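Turora recalls Kwan compact EV to replace coolant valve and revise charge software

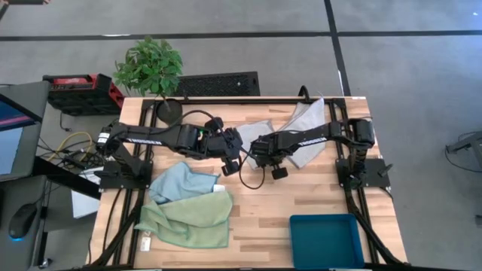

Two black robot arms mounted on opposite sides of a wooden worktable.

GRULTOMVILLE -- Turora will recall 2,980 examples of its Kwan battery-electric compact to replace a coolant valve that can stick partly closed during fast charging, the automaker said in a notice to dealers.

The fault limits coolant flow to the rear section of the battery pack. When pack temperature rises past a set limit, the car cuts charging power and, in a small number of cases, shows a drive system warning and restricts output until the pack has cooled. Turora said it has no reports of fires, crashes or injuries linked to the valve.

Of the cars covered, 2,669 have been delivered to customers. The other 311 are held at dealers or at the company's shipping yard and will be repaired before sale.

The recall applies to cars with the larger of the two battery packs offered on the Kwan. Cars with the smaller pack use a single coolant loop without the valve and are not affected. The Flosby, a delivery van built on the same platform, has a different valve from another supplier and is also outside the recall.

Turora has logged 322 warranty claims that mention reduced charging speed on the large-pack Kwan. Engineers traced most of them to a plastic valve seat that swells slightly after repeated heating. The swollen seat grips the valve plate and keeps it from returning to the fully open position. The motor that drives the plate then reaches its current limit and stops, and the control unit records the valve as open when it is not.

"The control software looked at the motor current and the commanded position, and it had no direct reading of where the plate was," said Valdir Macedo, head of battery systems at Turora. "The replacement part has a position sensor on the shaft. The software now compares that reading with the command and stores a fault code if the two do not match."

The new valve has a seat made from a harder plastic and a slightly larger gap between the seat and the plate. It fits the existing bracket and hoses, but the sensor needs one additional wire, which technicians will run alongside the current valve harness. The connector at the control unit already has a free pin for it.

Dealers will also load a new version of the thermal control software. The main changes are:

Coolant pump speed is raised earlier in a fast-charging session, before the pack reaches the upper part of its normal temperature range.

The valve is cycled from closed to open once at each start, with the result stored in memory.

If a fault is found, charging power is reduced in 3 steps in place of the single large cut used now.

Turora said the higher pump speed adds a small electrical load during charging and has no effect on rated driving range. Some owners may notice more pump noise while the car is plugged in at a fast charger. The pump will run at its previous speed during home charging.

The repair takes less than half a day. Technicians must drain part of the coolant, replace the valve, refill the loop and run an air bleed procedure through the diagnostic port. The battery pack stays in the car. Dealers have been told not to reuse drained coolant and to replace both hose clamps at the valve. If the bleed procedure stops with an air detection message, it must be run again from the start with the car level.

Owners will be notified by mail starting in November. Cars with a stored charging fault will be scheduled first. The work is free of charge, and owners who have already paid for a related repair can ask for a refund through any Turora dealer with a copy of the invoice.

Until the repair is done, Turora advises owners to keep fast-charging sessions short in hot weather and to avoid starting a second session directly after the first. Home charging can continue as normal. If the drive system warning appears, drivers should pull over when it is safe, switch the car off and contact a dealer. The warning may clear by itself after the pack cools, but the code remains stored and should still be read.

The company said it had considered a software-only update that would limit charging power on all affected cars. That option was dropped after testing showed it would lengthen a typical fast-charging stop without correcting the sticking valve.

Macedo said the fault did not appear in the original durability program, which used a test cycle with long rest periods between charging sessions. The seat had time to cool and shrink during those periods. The cycle has been changed to include back-to-back fast charges at high outside temperature, and the same test will be applied to the Flosby valve.

"We have no sign of a problem on the van, but its duty cycle includes more frequent charging and we want the data," Macedo said.

Kwan production at the Grultomville plant was paused for one shift while the new valve was introduced and has since resumed at the normal rate. Cars built after the change can be identified by a green dot on the valve housing, visible from under the hood with the front cover removed. Dealers can also confirm the part by its number in the vehicle record.

Turora did not give a cost for the recall. The company said it is in talks with the valve supplier, which it did not name, over how the expense will be shared.

Deliveries of large-pack cars will restart as repaired vehicles are released from the yard. Customers with open orders will receive revised delivery dates from their dealer. Orders for the small-pack version are being filled on the existing schedule.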